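Callard Program Builds a Library of Hands-On Computer Repair Tasks

The Callard workshop has been gathering demonstrations of computer repair work since September. The purpose is to provide a learning system with enough recorded examples to handle the interior of a desktop computer, beginning with memory modules. The work is carried out under an agreement between Callard and Zastier, which develops the control software.

Oksana Stasiv, who directs the collection program, said that memory was selected as the first task after a long review of jobs performed at the Fedoruk refurbishing center.

"A technician removes and seats memory many times in one shift," Stasiv said. "It is a short task, and the part is small and stiff. It must go in straight, and it must be pressed with some force. We wanted a task in which the arm has to touch things firmly."

Each example is led by a human operator, who guides the arm through one attempt while the wrist camera and the joint positions are recorded together. An attempt ends when the operator marks it complete or abandons it. Both kinds are kept. The current library holds 177 accepted examples of the memory task, recorded by seven operators on 19 computers.

Ihor Maksymiv, who trains the operators, said that abandoned attempts were at first deleted and that the practice was changed within the opening weeks.

"We were throwing away the recordings in which a person notices that the angle is wrong and backs off," Maksymiv said. "Those recordings show a correction. The Zastier team asked us to keep them, with a note on where the correction begins."
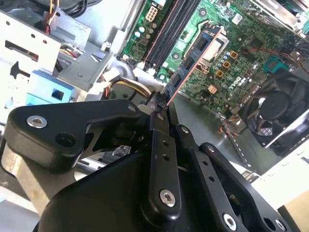
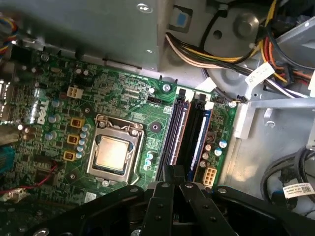

Wrist camera views from the memory task, in an open desktop computer.
Interview and text: Callard Information Office
Published 03/05/2021

According to Maksymiv, new operators spend their first sessions learning to approach the slots from different directions. A person at a bench will turn the computer until it is comfortable to reach. Operators in the program are told to leave the case where it has been set and to move the arm instead.

"If every example starts from the same place, the system learns that place and very little else," he said. "We move the case between attempts. Sometimes it is a small shift and sometimes we turn it a good deal. The operators dislike the turned positions, and I understand why. The view from the wrist is not the view they have from the chair."

Cables have been a separate matter. The first written procedure called for them to be tied back before recording. Stasiv withdrew that rule after visiting Fedoruk, where computers arrive in whatever state their last owner left them.

"The technicians there do not tidy a machine before they take the memory out," she said. "They reach past the wires. I asked that our examples be collected in the same condition, provided that nothing lies across the slots."

Labels are added after each session using Istico, an annotation tool licensed for the program. A reviewer marks the moment of first contact, the moment the fingers close, and the moment the module is released. Two reviewers label every example independently, and disagreements go to Maksymiv. He said that most of them concern first contact, which can be hard to judge when black fingers are close to a black slot.

Asked whether the library is large enough, Stasiv declined to give a target. She said that the software team reports which starting positions give the system difficulty, and that the next sessions are planned from that report.

"There are positions for which we have plenty, and others for which we have very few," she said. "I would prefer to fill those gaps before we add another task."

The next task under review is the removal of small power connectors. Maksymiv has recorded trial attempts himself and considers the current fingertips too wide for the work. A narrower pair has been ordered. Operators will continue with memory modules until it has been fitted and checked.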